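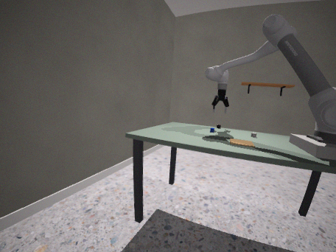 Spent the morning reading the new Gruvarby guidelines for testing robot arms in simulation. Long thread, mostly grumbling. 1/12/18

First, what they get right. Every reported run has to name the simulator version, the arm model and the starting layout of the objects. Good. It should have been the rule years ago.

Now the headline rule. A pick-and-place task counts as "verified" after 100 successful runs in simulation. Verified for what? The document never says. I went looking for a definition and found the word used in the title, the summary and the appendix, each time meaning something a bit different.

If your cubes start in the same spots every time, 100 runs is one run with a lot of patience. The guidelines say starting positions "should be varied where practical". I've worked with enough vendors to know how practical that will be.

Arkotach put out a note in November boasting of 2000 clean grasps. I read the whole thing. Same block, same table, same friction setting from start to finish. Under these rules that passes with room to spare.

Friction gets one paragraph, by the way. One! Anyone who has watched a real block slide out of a two-finger gripper would have given it a chapter.

Someone will reply that simulation is cheap and safe and you can't break anything. Agreed, I use it most days. I'd much sooner find out in software that my wrist path clips the table. My complaint is with the certificate at the end of it.

Section 2 says failed runs may be left out if the cause was "a simulator artefact". Who decides? The team reporting the result. So a cube that jitters off the table is an artefact, and a cube that sticks to the finger pads when it shouldn't is a success. Funny how that works.

Vakulenko's in-house rules are stricter and a lot shorter. Log every run, keep every failure, write down why you think it failed, and let a person outside the project read the log. Dull, and I trust it more.

I've sent comments to Gruvarby through the Brungate portal, which ate my formatting and then asked me to rate my experience.

What I asked for — publish the failures, publish the random seeds, and drop the word "verified" until a real arm has done the job in a real room. Comments are open for another week if anyone else wants a go.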